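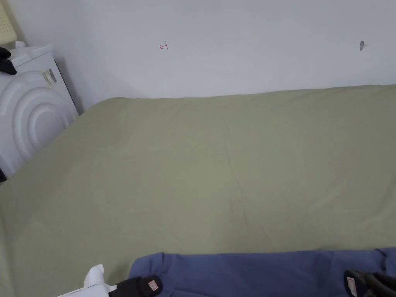 Section 2: Adding your club and registering a player

Welcome back! By now you should have your Zekow account open and your password tucked away somewhere safe, so we can get on to the part most football secretaries look forward to — putting the squad in.

1. From the home screen, choose Clubs, then Add a club. Type the name just as it appears on your league papers (Nulcombe Rovers and Nulcombe Rovers FC count as two different clubs, and untangling them later is a bit of a chore).

2. Pick your division from the list and press Save.

3. Open the Squad page and choose New player. Fill in the full name, date of birth and last club.

Note: If the player has been with another Zekow club, you will be offered their old record. Do take it, as their bookings and appearances come along too.

4. Choose the type of registration: permanent, loan or trial. For a loan, put in the date the player goes back to the parent club.
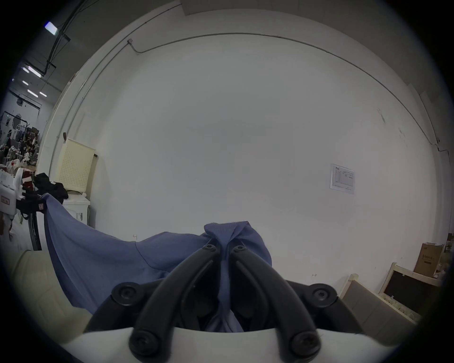 5. Press Send for approval. Your league registrar gets a message straight away, and the player shows in amber until it has been dealt with. Green means ready to play.

Caution: Please don't put an amber player on your team sheet, even if the registrar has told you over the phone that all is well. Zekow will let you do it, but the league may still take the points off you.

6. Once the player is green, go to Shirt numbers and give them one. You can change it up to kick-off.

Note: Each club can store 2,000 player records, counting those who have left. If you are moving over from Hornetti with a long history, bring in the current season first and leave the older ones until Section 4.

Stuck on a transfer between leagues? Write to Kelly Yeoman on the Fothergill help desk, and put your club number in the subject line.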